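Mernari Community Help
Home > Shopping and storage > Baskets, bags and trolleys

Bottles keep falling over in the shopping basket. Is there a trick to it?

Posted by Costigan
Tags: baskets, bottles, small shop

I look after the drinks shelves in a small shop and I also do my own shopping there, so I get to annoy myself from both sides of the till. We use the ordinary hand baskets with wire handles. Put one bottle in and it stands up nicely until you take a step, at which point it lies down with a thump and rolls to whichever end makes the basket hardest to carry.

I've tried leaning them against the side. I've tried laying them flat, which works until you want to put bread in. Customers seem to favour the method of dropping everything in from a height and hoping, and their results are much the same as mine.

Should bottles go in upright or on their sides? And does it matter which goes in first? I don't want to buy anything. There is always somebody on these pages who wants me to buy a divider.

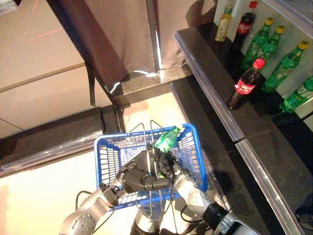
Green bottle held over the blue basket, drinks shelf behind.

Edit: plastic bottles, mostly fizzy, a mix of small and large. No glass. The baskets are staying, so please don't suggest trolleys. The aisle wouldn't take one.

3 replies

Brorov
Accepted by the poster

On their sides, for anything you have to carry further than the till. A tall bottle in a shallow basket is top-heavy and will go over the first time you turn a corner, so you may as well lay it down yourself and choose where it ends up.

Put the big ones in first, flat on the bottom, along the long side of the basket. The next one goes beside it with the cap pointing the other way. Bottles are fatter at one end (I realise you know this, you work with them) and alternating them takes up the slack. Small bottles go in whatever gap is left, and once the bottom is covered there's very little rolling because there's nowhere left to roll to. Bread and crisps on top, obviously.

If you only have one bottle, wedge it along the side with something square. A box of teabags is good. I have bought teabags I didn't need for this purpose, which I suppose is a sort of divider.

The handles matter too. Fold both of them right back over the rim before you load anything. With one up and one down you end up posting bottles through a wire hoop, and sooner or later the neck catches and the whole basket slides towards you. Hold the bottle round the middle and lower it in at a slant, bottom end first. Holding it by the cap feels quicker, and it's a good way to find out which caps weren't done up properly.

And set the basket down to fill it. People will hang it off an elbow and load it one-handed, then look wounded when it tips. 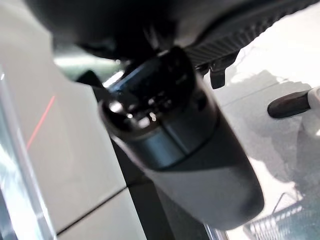

As for how many, a basket will take more than you want to carry. A 2 litre bottle weighs just over 2 kilos, which sounds like nothing until you have four of them and a queue in front of you. I stop at four. My neighbour claims to manage up to 10, but he means the small ones, and he walks like it.

One for your side of the till: keep the large bottles on the lower shelf if you can. People then have the basket on the floor already when they reach for them, and the heavy ones go in first without anybody needing a sign. We did it at the last place I worked and I picked up noticeably fewer bottles from under the freezer.

Zultura

Buy a divider.

Maximiliano Huenchumán

I would agree with most of what Brorov says but I stand mine up. If the basket is full enough they hold each other up, same as people on a bus. It has to be properly full though. Half full is the worst of both and you should lay them down.

Also don't open a fizzy one straight after it has been rolling about. Give it a good while on the kitchen side first. I learned this at 9 in the morning in a clean shirt.

Comment from Costigan

Tried the alternating caps with six mixed bottles this afternoon and got to the till without any thumping. Accepted Brorov's. The large ones are moving to the lower shelf in January when we redo the labels, as I'm not peeling them all off twice.

Zultura, I was expecting you.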